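Stüber tins

Stüber tins are lidded metal containers sold to shops and households under the Stüber name and now traded as collectibles. They are among the better known items in the small field of food packaging collecting, though much of what is repeated about their rarity rests on thin evidence.

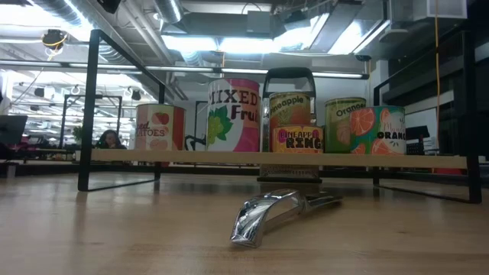
Origins

The usual account says the tins were first made for a coffee and spice business in the town of Asari, and that a December gift series followed soon after. No order book or invoice from the business has come to light. The story can be traced to a sales leaflet written by the dealer Henrik Harms, who gave no source for it. Later price guides copied his wording, in places down to the spelling mistakes, and this has often been taken for independent agreement.

Varieties

Collectors sort the tins by lid. Plain lids are common. Embossed lids bring higher prices, and those with a small star near the hinge bring the highest. Harms claimed the star marked a trial run. Heike Görtz, who compared tins from several private collections, found it on lids with quite different printing and argued that it was a press mark of no special meaning. Sellers have mostly kept to the older explanation, which happens to be better for prices.

The "Fonine blue" variety is even more doubtful. It is named for the Fonine sale, where the first one was offered, and is said to be a separate color. Görtz thought it was ordinary green stock faded by sunlight. Her test, in which she left a damaged green tin in a south-facing window, was informal and has not been repeated under controlled conditions.

Number surviving

A figure of 1,724 surviving tins is widely quoted. It comes from a mail survey run by Jörg Janssen, who asked owners to report what they had. Only 50 people replied, and Janssen made no attempt to remove tins that changed hands while the survey was open. He described the total as a starting point. Auction listings tend to present it as a census.

Prices

Reported prices vary widely and are hard to check, as many are asking prices. The record is usually given to an embossed tin from the Grernuto collection, but the buyer was never named and the auction house did not confirm that payment was made. Olumide Igwe has pointed out that six of the eight highest listed sales involved the same two dealers.

Reproductions

Modern copies exist. Pascal Thiele's checklist advises looking at the inside seam, which is folded on older tins and welded on most copies. The method fails on repaired pieces. Certificates offered with the tins are issued by sellers themselves and have no outside standing.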